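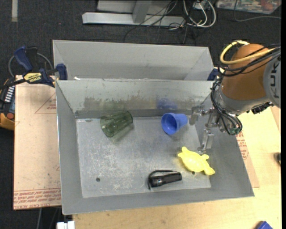
What Ends Up in the Bin: A Project Report on Lost Small Things

Anel Jacobs
Materials and Everyday Objects, second-year project
2 November 2020

I picked this topic because I lose things. Cups mostly, but also gloves, pens, one shoe (long story), and when the project list went up in February and I saw "sorting and storing mixed household objects," I signed up before I had read the rest of the line. My partner was Tadhg Breathnach, who keeps his desk so neat it makes me nervous, so between us we had both ends of the problem covered.

The question we started with was pretty simple. If you throw a bunch of unrelated small stuff into one open container, what happens to it? Does it stay findable? Does it roll, pile up, slide into the corners? We both had opinions and they did not match. Tadhg said an open bin is just a drawer with worse manners. I said a bin is great as long as you can see the floor of it.

We used a gray metal bin with sloping walls and kept the load small. The set I ended up liking best was four things: a see-through green cup, a blue plastic cup, a yellow toy turtle and a black flashlight with a wrist strap. It's a goofy bunch, but every piece has its own way of being annoying, which made it much more fun to write up than the blocks we had first planned to use.

The cups

Cups don't want to stand up in a bin. I mean, they can, if you place them nicely, but who places a cup nicely when they're cleaning up? Ours lie on their sides, the green one near the far wall and the blue one to the right of it with its mouth facing left. The blue one is easy to spot from across the room. The green one is sneakier — you look straight through it to the gray underneath, and the darker bands along the rims do most of the work of telling you it's there. When Rajitha Sarkar read our first draft she wrote "so buy opaque cups" in the margin, and fine, yes, that went into our recommendations.

The turtle

I love the turtle. It has a rounded shell and short stubby bits sticking out, and our guess going in was that a shape like that would roll less than anything round. We wrote that down as a guess and it is still a guess, because our ramp test at Prindham fell through when the room got double booked. What I can say is that yellow on scuffed gray metal is a fantastic combination. If you have kids and a toy bin, get yellow toys!

The flashlight

This was Tadhg's section and he let me shorten it. His point is about the strap. The body of a flashlight is a plain cylinder and stores fine, but a thin loop like that is just waiting to catch on the next thing that goes in. He wants straps tucked or taken off before storing. I think that's a lot to ask of people (I would never do it), so we put down both views and moved on.

The bin itself

Győző Erdős, our supervisor, asked us to say something about the container too, and I'm glad he did. The floor has pale scratches and whitish scuffs over the left and middle, plus small round holes, and there's a brownish-gray stain on the far wall. We argued over whether a worn floor makes things harder to see. My feeling is that it bothers you for the small pale stuff and not at all for a bright blue cup. Keys would be the real test, and if I did this again I'd start with keys.

What I'd change

More small objects, for sure. I'd also like a liner in one flat color to compare with the bare metal, and Bjarke Ravn in the year above has offered us some felt left over from his own project. Tadhg wants a lid. I don't, and we're still arguing about it.

The written log and our object list are in the Redaditz folder, under both our names.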